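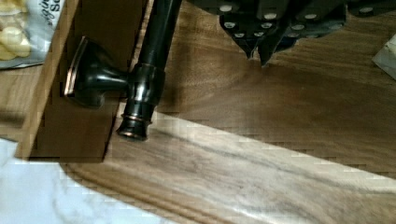 Levus makes arms for workshops and for kitchens, and its open day in September gave me two hours with the same model doing a bit of both. I went because I am thinking of buying one and the brochure doesn't tell you much. The first table was set up for handling household fittings. A dark bronze fixture with copper-coloured edges was mounted against an upright block of brown wood, with a long tube standing off it on a short stem. A glossy, nearly black finish is a fair thing to put in front of a gripper, as it throws bright highlights and would show every scratch. The fingers on the Levus are angular and come down to points, with small pale dots all over them. I asked whether the fingers could be changed without tools and was told they could, on this model and the one above it.

Visitors were let in from ten in the morning, in small groups. Krum Nikolovski ran the sessions and answered questions while the arm was working, and he didn't hurry people along. He gave the price of the basic arm as £1,625, with the gripper a further £992. The control software, called Ponder, is included for the first year. After that you pay £70 a month, or you stay on the version you have and get no updates. I would have liked that in the brochure.

Ponder is the best part of the package. You guide the arm through a job by hand, save it, and then adjust the stopping points on a tablet. The menus are plain and the text is large enough to read at arm's length. My complaint is that saved jobs are listed in the order you made them and can't be sorted by name, which will be a nuisance in any shop with more than a few jobs on the go.

The kitchen counter was the busier of the two set-ups and drew more people. 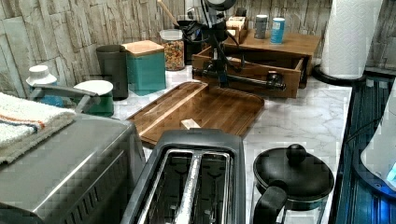
STITIMTON, September

A counter like this one is closer to what I have at home: jars and canisters along a stone-tiled wall, a toaster, a roll of kitchen paper, and a wooden tray in the middle with a small block on it. There isn't a lot of spare room for an arm to move in. The cables hang down beside the joints in a tangle, and I would want them clipped up before I let it near a jar of cereal. Levus sells a cable sleeve separately.

The arm is rated for 2,000 hours between services. Servicing is done at the Bustos depot, and you pay the carriage both ways. Noise was no problem and we talked over it without raising our voices.

For a small workshop doing repeat jobs I think the price is fair. For a home kitchen it is too much money, and I'd wait for the next model. Bookings for the next open day are through the Levus office, and parking is at the rear of the building.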